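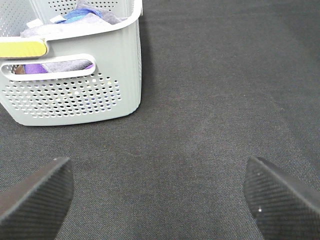

# Setting up the wrist camera and gripper on the Farouk cell

These steps cover the cloth-handling cell at Pluvwood: one arm, a two-finger gripper and a camera at the wrist. Run through them after any change of fingers or table cover, and again whenever picks start to drift. You need a hex key set, a lint roller, a dry brush and the cell notebook.

## 1. Clean the fingers and the table

Put the arm in hold and open the gripper all the way. Brush along the grooves of each finger pad, never across them. Lint packs into the grooves first, and a packed pad lets thin cloth slide.

Roll the table cover in one direction, then pull it flat from the corners. Small creases are fine. A fold you can feel with your palm is high enough to catch a fingertip — pull it out before going on.

## 2. Check the finger bolts

Each finger has two bolts at the base. Tighten them by hand, a half turn at a time, switching sides. Close the gripper on nothing and look at the tips from the front. If one tip sits ahead of the other, loosen that finger, push it back against its stop and tighten again.

## 3. Set the camera view

Open the live view. Both fingertips should show in the lower corners with the gap between them clear. If only one shows, the bracket has turned. Loosen the clamp, rotate it until both are in view, and write the new bracket mark in the notebook. Ours has been at 14 since March.

## 4. Set the approach height

1. Lay a single cloth on the cover, away from the basket.
2. Jog the arm over it with the gripper open.
3. Lower in small steps and stop with the tips just above the cover.
4. Save the position as program 752. 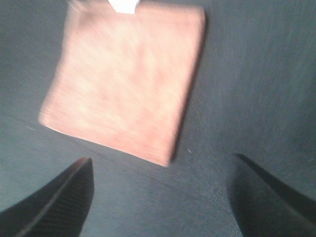 *Gripper open, with the pink square ahead of the gap and clear of both fingers.*

Don't judge height from a view taken while the arm is moving. Edges smear, and a cloth looks thinner than it is. Wait for the arm to settle, then read the lower edge of the cloth.

## 5. Test picks

Run 9 picks at low speed with cloths of mixed thickness. We accept 8. With two or more misses, go back to step 2 before touching the height. Amirhossein Hashemi spent a full shift adjusting heights on the Fukden cell when the trouble was one loose bolt.

Keep the basket where its marks are and don't fill it past the rim for the test. A cloth hanging over the side can hook a finger on the way out.

Log the result with your initials. Questions about program numbers go to Nima Khosravi.

Last changed 11/9/22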